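Gripper lands off on the rack but fine on the tongs – camera or arm?

Asked in Home & Shared Workshop Builds > Arms and grippers

Hi all. Quick one, hopefully. I'm building a pick and place thing at Furkau (shared workshop, I get a bench in the evenings) and the picks are off in a way I can't make sense of. White arm, two finger gripper, small camera up by the wrist looking down at the table. Test set is a tube rack, crucible tongs and a little evaporating dish, bench is how it looks most nights: 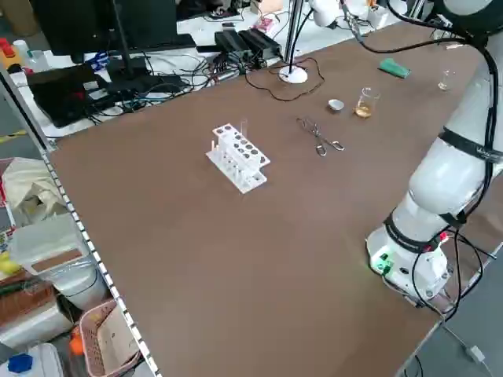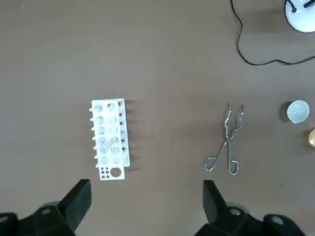
Montri Wannasri reckons it's the hand-eye calibration and I should throw the old one out and start over, all of it, new poses. I did that. Twice. Same result both times so I don't want to do it a third time unless someone can tell me why it would help.

What happens:

Tongs – fine. Goes to the pivot, closes, lifts. Almost never misses wherever I put them.

Dish – mostly ok. Sometimes a finger clips the rim.

Rack and anything on the rack – bad. If the rack is right under the camera it's good. Move it toward a corner and the gripper goes too far out, past the tube, every time. The nearer the corner the worse it gets. Tried adding a fixed offset in x, which fixed one corner and made the opposite one twice as bad. Took it out again.

Setup stuff in case it matters:

- camera looks from one fixed pose, straight down, 400 mm from lens to table, then arm moves in
- detection gives me a pixel for the center of the thing, I turn that into table x,y with a homography (4 marks on the table, clicked by hand)
- planner is Sistero, stock settings, z for each object is typed in a little table by me
- fingers are printed, Giltero pads glued on the inside
- arm repeats fine. told it to touch a pencil dot over and over and it hits the dot

Lens distortion? I did do the checkerboard but that was back in July and I've had the lens out since then to clean it. Is that enough to do this? Also wondering if the camera bracket flexes when the cables pull on it, they're kind of heavy and I have them strapped in only one place.

No depth camera, no budget for a depth camera. Python is fine, ROS please no if it can be avoided.

thanks

3 answers

Answer 1

Probably lens distortion. Cheap cameras are terrible at the edges. Redo the checkerboard with more pictures, get the board right out into the corners, and tilt it. Lock the focus also or you're wasting your time. Had this on my CNC camera and redoing it fixed it.

If that doesn't do it buy a depth camera, you can get them used.

 Comment: Did the checkerboard again just now, with the board in all the corners. Reprojection error went down a bit. Gripper still overshoots on the rack, tongs still good. So better numbers, same miss. And see above re depth camera :)

 Comment: ok no idea then. check your bracket

Answer 2 (accepted)

Your tongs are telling you what's wrong. They're flat on the table, the rack isn't.

A homography from marks on the table only knows about the table. Any pixel you feed it comes back as "where would this be if it was at table height". Tongs are near enough at table height so the answer is right. Top of the rack is up in the air. The line from the lens through the top of the rack keeps going and hits the table further out, away from the spot under the camera. That further out place is what you get handed, and that's where the gripper goes.

Matches everything you wrote. Good in the middle, line goes straight down there. Worse toward corners. Always outward. And that's why your x offset fixed one side and wrecked the other – the error points a different way on each side.

Calibration won't fix it no matter how many times you do it. The calibration can be perfect and you still get this.

Fix is small, no depth needed. You already have the height of each thing more or less, you typed z in by hand. So:

1. Find the table point straight under the lens. Not the image center unless the camera is really square to the table. Call it cx, cy.

2. Measure how high the part you're detecting is. Top deck of the rack, say, if the box is around the top deck. Call it h. Camera height is H.

3. Take your table x,y from the homography. Subtract cx, cy. Multiply by (H - h) / H. Add cx, cy back.

That's all of it. Three lines of Python.

For cx, cy: stand something tall and thin on the table, a bolt on its head works, and push it around till the top and the bottom line up in the picture. Where it's standing is your point. Do it at the same look pose you use for picking, obviously.

Things that will bite you:

- h is the height of what the DETECTOR is centering on, not where the fingers close. Two different numbers. Keep two columns in your table, don't reuse the grip z.
- if a tube is lying across the top of the rack it's at rack height plus half a tube. If it's on the table it's just half a tube. Same object, two heights, so your per-object table has to know which one it is. I'd make two entries and pick by whether the tube box overlaps the rack box.
- upright tubes are nasty. Box covers the top and the side both, so the center of the box is somewhere partway up. Detect the mouth if you can, or just the hole it's in.
- glass. Detector will flicker. Average a few frames before you move, the arm can wait.

On distortion, yes recalibrate if the lens came out, you've done that now. It would hit the tongs the same as the rack though, so it was never going to explain the difference between them.

 Comment: oh. OH. Ok that makes so much sense I'm a little embarassed. Top deck is 34 mm up. Trying it tonight.

 Comment: 34 at 400 is 8.5 percent, so out at a corner you were missing by a lot. Easily a tube.

 Comment: Works!! Rack is good in all four corners. Dish got better too, I gave it its own h at the rim and the clipping stopped. Bolt trick was fiddly but fine, my point was well off the image center so the camera is not as square as I thought. Also measured the lens height properly with a rule this time, it's 397 not 400, I'd been going by the CAD. Changed nothing I can see but it's in there now.

 Comment: 3 mm out of 400 on a 34 mm object you won't see, no. Would matter more on something tall. Put the camera angle on your list, if it's tilted the scale trick is only approximately right. Good enough for tubes.

Answer 3

Already accepted I know but adding for anyone who gets here by search.

The above is right. If you don't want to deal with heights at all there's the lazy way – look twice. First look from the high pose, get the rough spot, move so the camera is right over it, look again, then go down. Under the lens the height error drops to near nothing so it doesn't matter what's on top of what. Costs a second or two per pick. I do this at Phuthong with a worse camera than yours and a tilted mount and it's been fine. Only trouble is if the arm can't reach far enough to get the camera over things at the edge of the table.

Also do fix those cables. One strap isn't enough, put another below the wrist and leave a slack loop between. It isn't your problem now, but I've pulled a connector half out on a fast wrist turn and spent a whole evening thinking it was software.

– Fongchan Boonchu

 Comment: second look is a nice idea, might do both. Reach is tight for me at the far side, that's where the lamp stand lives. Cables: yes yes, getting straps

 Comment: do both. scale first then the second look barely has to move

 Comment: anyone know if Sistero lets you put a wait in between two looks? mine grabs the frame while the arm is still shaking

 Comment: there's a settle time in the motion tab, default is zero. Set it to something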